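Optical mouse on a glass patio table - what do I put under it?
Graltetitz Home Help, May 2020

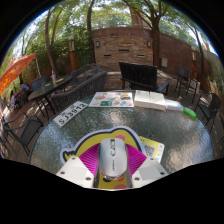 I've moved my office to the patio, mostly to get away from the dishwasher. The table has a rippled glass top and the pointer wanders off whenever the mouse leaves its pad. Is there a better fix, or do I just buy a bigger pad?

Grorkby
Bigger pad. Optical mice hate clear glass, and ripples don't help. Mine is cloth with a rubber back, and it has stayed put since March. Bring it in at night unless you enjoy mildew.

Lotomov
A magazine works. I used a seed catalog, 193 pages, very smooth - though I did end up ordering seeds.

So
have you tried the kitchen table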